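Minor League Nights and Too Much Mustard

So the Anwood schedule came out in March and I did what I do every year, which is sit at the kitchen table with a highlighter and pretend I'm going to be sensible about it. I marked 39 games. My better half looked over my shoulder, said nothing, and went to go find something else to do in another room. Fair enough!

I've been going to see Anwood play baseball since I was small enough to sleep through the late innings on a pile of jackets. The park holds 2,000 if everybody breathes in, and on a good night in July it comes pretty close. On a bad night in April you can hear the shortstop talking to himself. I like both kinds, but I have a real soft spot for April.

The game I always come back to is the one against Telton, the year we were supposed to be terrible (and we were, mostly). The paid crowd was 1,157, which I know because I kept the box score out of the paper and it's still in my desk drawer. It had rained on and off all afternoon and the first pitch got pushed back twice. By the time they got going it was dark and cold and I had already eaten two hot dogs out of pure boredom.

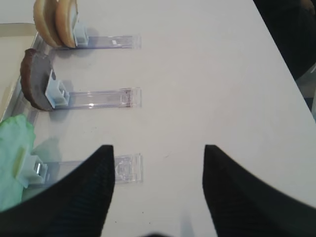 We were down five after three innings. Telton had this big lefty who threw one pitch, a slow curve that came in at 74 on the scoreboard, and our guys could not touch it. They were so far out in front of it, it was painful. My dad wanted to leave in the sixth and I talked him into one more inning, and then one more after that, same as I'd been doing since I was eight.

Then the lefty got tired, I guess. Walk, walk, a little bloop over second, another walk. All of a sudden the whole third base side is standing up and banging on the seats, and somebody's grandma behind us is hollering things I will not type here. Our catcher, who I don't think had a hit in two weeks, put one off the wall in left center and three guys came in to score. I spilled mustard all down my sleeve and that jacket still has the stain.

We won it in the tenth on a wild pitch. Not pretty! But Dad talked about that wild pitch the entire drive home on Skemel Road, with the heater blasting and the postgame show going in and out, like he'd seen the World Series. We stopped for pie in Friesen and got home way too late for a work night.

He doesn't get to many games now, what with his knees and those bleacher steps. I call him from the parking lot afterward and give him the whole thing inning by inning, and he complains about the bullpen. They moved the handrails this winter and put in a ramp by the first base gate, so I've got him talked into the home opener at least. I'm bringing two blankets and the old seat cushions, and he's already told me we're leaving in the sixth.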